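# Chapter 4: Tabletops and What They're Made Of

I learnt most of what I know about tables by ruining one. It was a kitchen table from Privorley, I was far too keen with the sander, and I went straight through the veneer on one corner (I still put the fruit bowl over it!). So this chapter starts with looking, and the sanding can wait.

Grain is where I'd begin. Get your eyes down near the surface and follow one dark line from end to end. Does it wander? Does it bunch up and spread out again? A strongly figured top has lines that wave about like that, and on a warm brown one they show up beautifully, even from across the room.

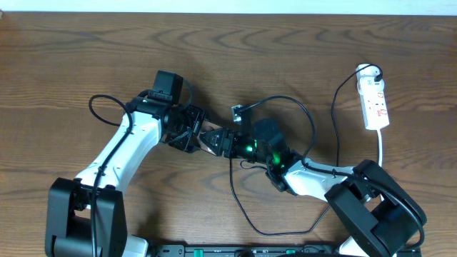
## 4.1 Reading the grain

Find a wooden table you're allowed to touch – yours, your gran's, the one in the library – and work out which way the lines run. Now look at the edge. On solid wood the pattern usually carries on over the side, while on veneer it tends to stop dead at the top.

We'll come to the long oak table at Gutbridge in section 4.3, all 414 centimetres of it. For now, sketch a patch of your own table 200 millimetres wide, in soft pencil, and keep the drawing for the staining exercise.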